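Gondum 제어 스택 FAQ: 양팔 셀의 인식, 계획, 실행

최종 수정: 12월
문서 관리: Li-hua Hsueh(인식, 보정), Chak-lun Tsai(제어, 계획)

Gondum을 양팔 작업 셀에 설치한 사용자가 자주 묻는 내용을 모았다. 설치 절차와 네트워크 설정은 설치 안내서를 참고한다. 작업 정의 파일의 문법은 Aleck 레퍼런스에 있다.

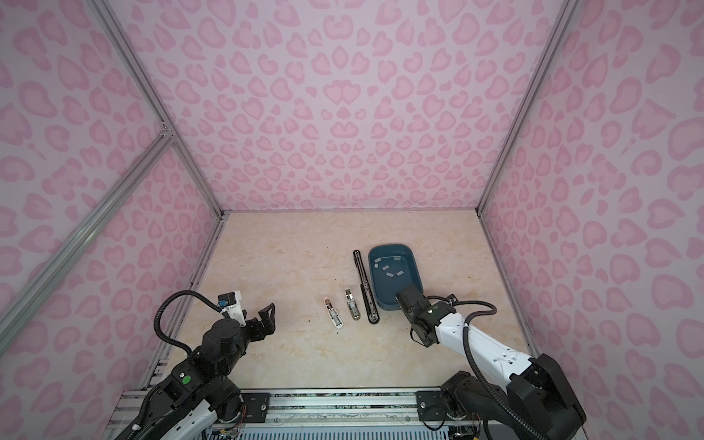
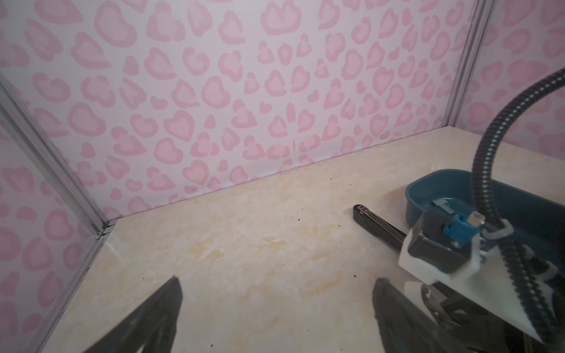 Q1. 고정 카메라와 손목 카메라를 모두 써야 하는가?
필수는 아니다. 고정 카메라는 트레이와 부품의 대략적인 자세를 추정하고, 손목 카메라는 접근 마지막 구간의 보정에 쓴다. 고정 카메라만 쓰면 refine 단계가 자동으로 빠지며, 작은 판형 부품의 파지 성공률이 떨어진다. 손목 카메라만 쓰는 구성은 지원하지 않는다. 초기 자세 추정기가 전역 시점을 전제로 작성되어 있다.

Q2. 제어 루프와 인식 루프의 주기는?
관절 제어는 100 Hz, 자세 추정은 50 Hz로 동작한다. 두 루프는 별도 프로세스이며 공유 메모리 링 버퍼로 연결된다. 추정값이 40 ms 이상 갱신되지 않으면 제어기는 마지막 목표를 유지하고 STALE_POSE 경고를 남긴다. 경고가 연속으로 발생하면 카메라 노드의 CPU 할당부터 확인한다.

Q3. 벽면에 무늬가 있으면 인식에 문제가 생기는가?
분할 모델은 작업면 위의 영역만 입력으로 받는다. workspace_mask를 설정했다면 벽면 무늬는 결과에 영향을 주지 않는다. 마스크 없이 실행하면 반복 무늬에서 특징점 오정합이 발생한다. 마스크는 셀 보정 때 한 번 생성하며, 카메라를 옮긴 뒤에는 다시 만들어야 한다.

Q4. 손목 영상에 자기 그리퍼의 손가락이 항상 보인다. 잘라내야 하는가?
잘라내지 않는다. 손가락 영역은 URDF와 관절값으로 렌더링한 마스크로 매 프레임 제외된다. 영상을 미리 자르면 내부 파라미터가 맞지 않게 된다. 반대쪽 팔도 같은 방식으로 처리하지만, 주름관 형태의 케이블 튜브는 URDF에 없으므로 마스크에 포함되지 않는다. 튜브가 트레이를 가리는 자세에서는 occlusion_hold를 true로 둔다.

Q5. 두 팔의 충돌은 어떻게 방지하는가?
플래너 Ilwood가 두 팔을 하나의 구성 공간으로 묶어 계획한다. 팔별로 따로 계획한 뒤 시간축에서 맞추는 방식은 2.x 버전에서 제거되었다. 케이블 튜브는 캡슐 형상으로 근사할 수 있으며 여유 거리의 기본값은 40 mm이다. 이 값을 줄이면 트레이 앞쪽 접근 경로가 늘어나지만 튜브가 걸릴 위험도 커진다.

Q6. 광택 있는 금속 부품의 자세가 프레임마다 흔들린다.
반사면에서 깊이값이 누락될 때 나타나는 증상이다. 다음 순서로 조치한다.
노출 시간을 고정한다.
depth_fill을 끄고 윤곽 기반 정합으로 전환한다.
시간 필터의 창 길이를 늘린다. 단, 창이 길어지면 부품이 움직일 때 지연이 생긴다.
슬라이드 레일처럼 긴 부품은 장축 방향 회전은 안정적이나 앞뒤가 뒤집혀 추정되는 경우가 있다. 부품 정의에 symmetry: none을 명시하고 양 끝의 형상 차이를 모델에 반영한다.

Q7. 작업면의 작은 이물질이 부품으로 검출된다.
min_area 값을 올린다. 단위는 픽셀이며 고정 카메라와 손목 카메라에 각각 지정해야 한다. 한쪽만 바꾸면 두 시점의 검출 목록이 어긋나 MATCH_FAIL이 발생한다. 작업 전에 작업면을 닦는 것도 유효하다.

Q8. 트레이 안에서 겹친 부품은 어떻게 처리하는가?
플래너는 가려지지 않은 부품부터 선택한다. 후보가 없으면 작업 정의의 fallback 항목을 실행한다. fallback을 비워 두면 작업이 중단되고 NO_GRASP가 반환된다.

Q9. 기록한 세션을 재생하며 디버깅할 수 있는가?
Hegedűs 뷰어에서 가능하다. 카메라 영상, 관절 상태, 계획 결과가 단일 시계로 정렬된다. 카메라 시각은 수신 시점이 아닌 노출 시작 시점 기준이다. 1.x 로그는 변환 도구를 거쳐야 열리며, 변환 후에도 계획 결과는 복원되지 않는다.

Q10. 보정은 얼마나 자주 해야 하는가?
정해진 주기는 없다. 시작 시 자가 점검에서 재투영 오차가 2픽셀을 넘으면 다시 보정한다. 그리퍼 브래킷을 분리했다가 조립한 경우에는 오차와 관계없이 핸드-아이 보정을 수행한다.

Q11. 오류를 보고할 때 무엇을 첨부해야 하는가?
세션 로그, 셀 설정 파일, 자가 점검 결과를 첨부한다. 화면 캡처만으로는 원인을 확인할 수 없다. 인식 관련 문의는 Li-hua Hsueh, 제어 및 계획 관련 문의는 Chak-lun Tsai에게 배정된다.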